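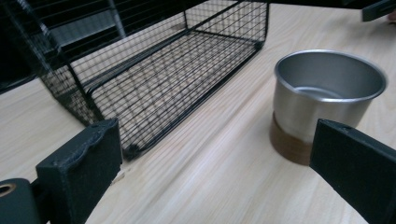
Clubs > Wolleck Robotics Club > FAQ

Who can join?
Any student at Wolleck in grades 9 to 12. You don't need to have built or programmed anything before. New members can start in September or January.

When and where do you meet?
Room 511, from 3:15 to 5 p.m., twice a week. The days change each semester and are posted on the door.

What are you working on this year?
The Urnalham Tabletop Challenge. Teams teach a gripper to pick up household items and put them in a basket. Members first do the task by hand with a gripper tool, over and over, and the recordings are used to train the program. Our team name is Nirnulus.

How many recordings does each member make?
We ask for five good ones per meeting. A dropped cup doesn't count as a good one, but save it anyway and put "drop" in the file name.

Can I take a gripper home?
No. The club has two and both are signed out by the meeting.

Do I have to know how to code?
No. Some members only do recording, or design and print fingers. If you want to learn Python, Yogesh Mathur runs a beginner group in the first half hour.

What does it cost?
$97 for the year – this covers filament, the contest entry and a shirt. Fee waivers are available at the main office, and you don't have to tell us you have one.

What if I miss a meeting?
Sign in on the sheet next time and check the log to see which objects still need recordings. Before a contest we do ask people to let their team know.

Is there a bus to the contest?
Yes. It leaves from the Bisht Street lot at 6:40 a.m. Permission forms are due one week ahead.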